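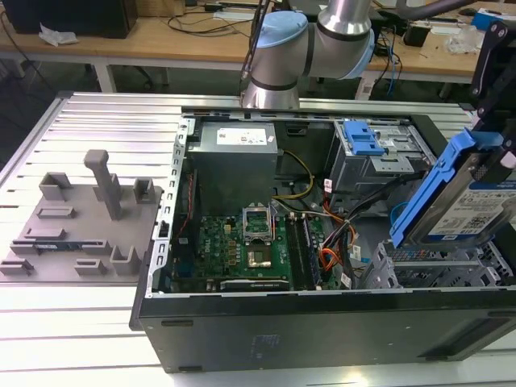
Dell tower teardown order – drive out before or after the CPU?

Forum: Small Office Hardware > Disassembly and Reuse

slotted_bench
Posted 2026-03-13

I have 29 retired office towers to strip for parts. All are Dell desktops with the green board, two RAM slots, and the 3.5-inch drive in a blue plastic caddy. I work with the case on its side, panel off, board facing up. The bench top is slotted aluminum, so screws go into a tray or they are gone.

I'm trying to settle on one order and stick to it. Current draft:

1. Side panel off, ground the chassis.
2. Drive out in its caddy.
3. Release the socket bracket, lift it upright, take the processor.
4. RAM.
5. Power supply.
6. Board.

The heatsink and fan come off at a separate station. Is there any reason to move the drive later in the list? And does anyone separate the drive from the caddy at this stage, or leave them together?

kepler_mod
Reply 1

Drive first is correct. It is the heaviest thing in there you can drop on the board, and with the socket bracket up you have the most fragile part of the machine exposed. I would not carry a drive over an open socket.

Leave the caddy on. It grips by the edges and keeps fingers off the circuit side. Caddies without drives are worth very little but drives with the right caddy sell faster.

G. Shemweta
Reply 2

I disagree with part of that. An open socket with the processor still seated is not especially fragile. The contacts are covered. The risk begins when the processor comes out and the socket is bare. With the chip in place you can work over it with ordinary care.

What I would change is the cabling. In these cases the yellow and black bundle from the power supply runs across the board, and the data and drive power leads bunch up near the middle. If you pull the drive first and let the leads fall where they like, they end up lying on the socket area. Unplug at both ends and tie the bundle back toward the supply before touching the bracket.

slotted_bench
Reply 3

Noted on the cable tie. I had been tucking the loose leads under the drive cage and they spring back.

For the drive, do you unplug at the drive or at the board first?

G. Shemweta
Reply 4

Drive end first, always. Hold the connector body and pull straight. The plastic tongue on a SATA drive snaps if you rock the plug sideways, and then you have a drive that can't be wiped or sold.

On the blue latch: lift it fully before moving the cage. I see people pry at it half open. Old plastic goes brittle.

pallet9
Reply 5

Power supply should be out before the processor in my opinion. It frees up the whole left side and takes the heavy wire bundle with it, so there is nothing to tie back. I did a batch for Boutros this way and never went back to the other order.

kepler_mod
Reply 6

That only works if the supply slides out without tilting the tower. On some of these the screws are on the rear face and there is also a catch in the floor of the case. You end up rolling the machine to reach it, with an unclamped processor inside. If you want the supply out early, keep the bracket closed until it's done.

pallet9
Reply 7

Fair. In my order the bracket is still closed at that point. I should have said so.

Atieno M.
Reply 8

Two practical points from the intake side.

Label the drive while it is still in the bay, or immediately after. Write the tower's asset number on tape and put it on the caddy, not over the drive's printed label. The wiping station scans the code on that label. At Desonau we lost an afternoon to 13 drives with tape across the code.

Second, antistatic bags only. The pink foam is fine for shipping but a drive left on it collects crumbs in the connector.

slotted_bench
Reply 9

Revised order, then:

1. Side panel off, ground the chassis.
2. Unplug the drive, drive end first. Blue latch fully up, drive out in its caddy, tape on the caddy, into a bag.
3. Unplug the supply leads from the board. Supply out, bracket still closed.
4. Bracket up, processor out, socket cover on.
5. RAM.
6. Board.

I have 20 socket covers, so the last nine boards will wait for more.

kepler_mod
Reply 10

I'd still pull the RAM before the processor. Opening the slot latches takes some force and I don't like doing that beside a bare socket, cover or no cover. Otherwise no objection.

G. Shemweta
Reply 11

Agree on the RAM. Swap four and five and I would run it as written.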